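Flerkstead test house tightens its contact rules for two-handed robots

Kistard has issued a revised set of working rules for robots that handle fixtures and furniture-sized equipment with both hands at its Flerkstead test house. The rules take effect in December and replace the guidance note that operators have worked from until now. The main change concerns the moment of contact. A robot may no longer apply a pulling or lifting force with one hand while the other is still travelling towards the same piece of equipment. The second hand must either be in contact or be held still before load is applied.

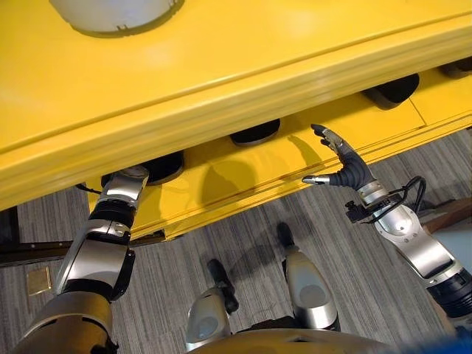 Does the rule apply when only one hand is needed for the job? It applies whenever both arms are powered. An operator who wants to work single-handed has to park the idle arm and record it as parked before the run starts.

The previous note dealt with speed alone. It set a limit on approach and left the order of contact to the operator, which produced runs that could not be compared with one another. Under the revised text, the approach is divided into 2 stages: a free stage, in which the hand may move at the speed agreed for the site, and a near stage, in which it must slow down and may not change direction without a stop. The width of the near stage is to be set for each piece of equipment and written on the run sheet.

Hand coverings are treated separately. Gloves and sleeves are allowed, provided that they leave the joints free to move through their full range and that the same covering is used for a whole series. A change of glove in the middle of a series counts as a change of hand, and the force readings must be taken again from zero.

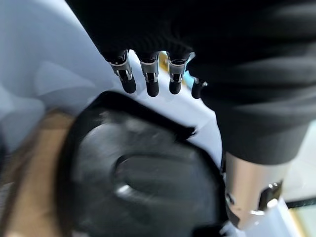

Helmy, which supplies handling cells to workshops, replied that the glove clause was stricter than it needed to be, and that repeating the zero check after every change would lengthen a working day without making anyone safer. Kistard has kept the clause but will accept a shortened check where the replacement glove is of the same make and size.

A further section covers work close to machined metal parts. Operators are asked to inspect gripper tips for loose fasteners before each series, and to note existing marks on the part so that they are not later put down to the robot. Where a camera is carried near the wrist, its view is to be checked for glare -- a bright reflection can hide the edge that the gripper is meant to follow.
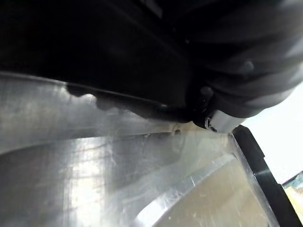

Workshop Practice Bulletin, Issue 4, page 2

The rules on drawers, trays and other sliding parts have been rewritten in full. Pulling must start from a grip or a firm fingertip hold on the front edge, and the pull must follow the line of travel. Cables running from the wrist are to be checked at full reach as well as at rest, with enough slack for the arm to extend and no loop hanging where the sliding part will pass. Items left inside a drawer must be listed on the run sheet, including light ones.

Floor markings are no longer compulsory. A robot that stands on its own legs may take up any position from which both hands can reach the front edge, but it may not step while either hand is under load.
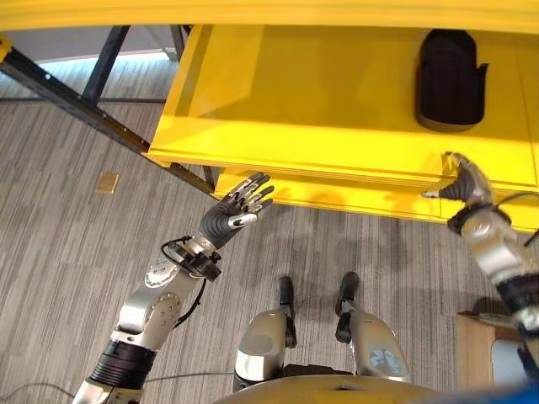

Findby wrote in response that the ban on stepping would rule out the longer drawers altogether, and asked for a supervised exception at low force. The request has been held over to the next revision. Until then, long drawers are to be opened in 2 pulls, with the hands released and the feet moved between them.

Run sheets in the old format will be accepted until the end of December. Sites that use their own forms may continue to do so if the order of contact, the near-stage width and the type of glove are all recorded.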